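Floor rules for shared halls: what do you write down, and what do you leave to sense?
Posted in Good Practice and Standards
11 replies, 274 views

primo_dl
Hello all, it's been a while since I started a thread here (my daughter got married in August, so forgive me!). I've been asked to write the floor rules for our hall at Prorkell, where folks work with handheld grippers on laundry while other people drive robots by headset a few steps away. I have a first draft and it's already too long, and I'd dearly love to hear how the rest of you handle it before I send it out and have it quietly ignored.

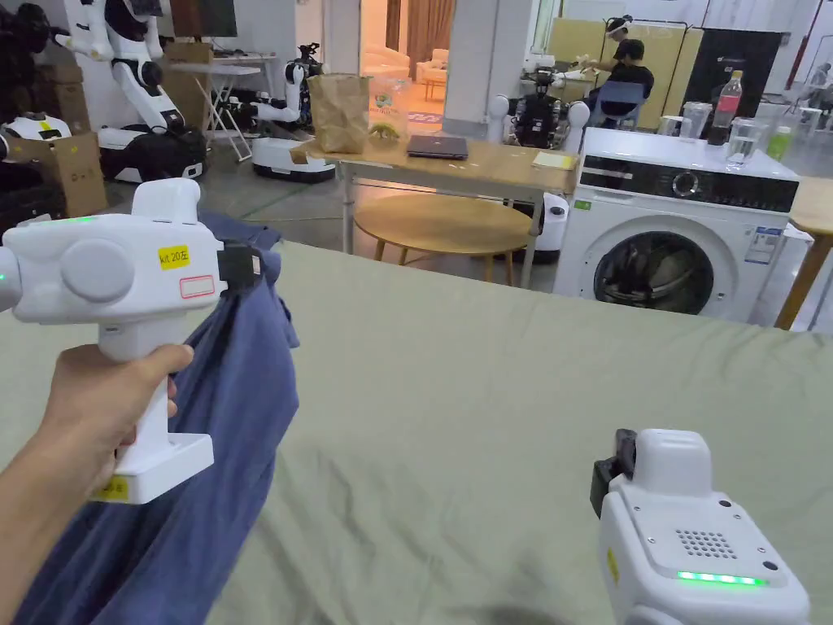
Clothes and handheld grippers in both. 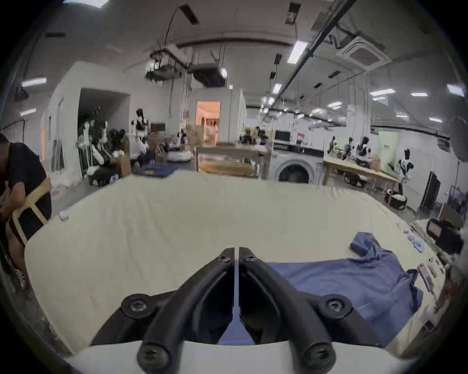
So how far should a person wearing a headset be from somebody doing handheld work?

We settled on this: far enough that neither one can touch the other, or the other's robot, with arms and tools fully stretched out, and you measure it with both people standing up, even if they normally sit. Then tape the line on the floor.

That's rule one in my draft. There are 51 of them. I know, I know.

lenkah
Primo, congratulations to your daughter! And 51 rules, oh my. We had a binder like that at Stostlow and the only page anyone ever opened was the one with the phone numbers on it. We cut it down to 11 rules on one sheet by the door, in big type, and people do read it while they're putting their shoes on.

The ones I'd fight for: no drinks on any surface where a tool or an arm is working, a spotter who can reach the stop button whenever a headset is on, and labels on tools that match the sheet they're logged on. Left and right get swapped more often than you'd think, and you find out a week later when you're going through the recordings with a long face.

dgajdos
I'll disagree with Lenka on the spotter, with affection. We tried one spotter per headset at Vlček and by mid-afternoon the spotter was reading mail. A bored spotter is worse than none, to my mind, because the operator relaxes. We put the stop button on the operator's own chair and taught everybody in the hall to shout "stop" for anything at all. You feel silly the first time, and then it's just normal.

lenkah
A shout doesn't help if the operator has music on, Dušan! And yes, ours do, I've given up that battle. Why not swap the spotter every half hour? It costs you a bit of planning and that's all.

dgajdos
Then music is your rule twelve :) But fine, I'd take a swapped spotter plus the button on the chair. Both, if you have the people. We often don't.

delia.f
Coming at this from the cloth side. Please put something in about sleeves and straps, both what people are wearing and what they're handling. A long garment hanging from a gripper can drape over your wrist before you notice, and the habit I teach new people is to open the jaws and set everything down, never to pull. We also keep phones and gloves in a tray off the work table. I must have repeated that one 400 times and I'm still repeating it, so maybe it isn't a very good rule, or maybe I'm not a very good teacher!

primo_dl
Delia, the sleeves one is going in tonight, thank you. I had four separate rules on cables and not a word about cloth, in a hall where we handle cloth all day long.

sanne_g
Small thing from Flundari: whatever you end up with, put a name and a month at the bottom of the sheet. Ours had neither, and for ages two versions hung on opposite walls with different distances on them. Each shift swore by the nearer one.

primo_dl
Good point, Sanne. I'm down to 19 rules now and Lenka will say it's still too many. I'll post the next draft once Dušan and Lenka agree about the spotter, so I may have plenty of time.

lenkah
It's still too many. Send it anyway, I'll bring a red pen.

Share (4)
Comments (11)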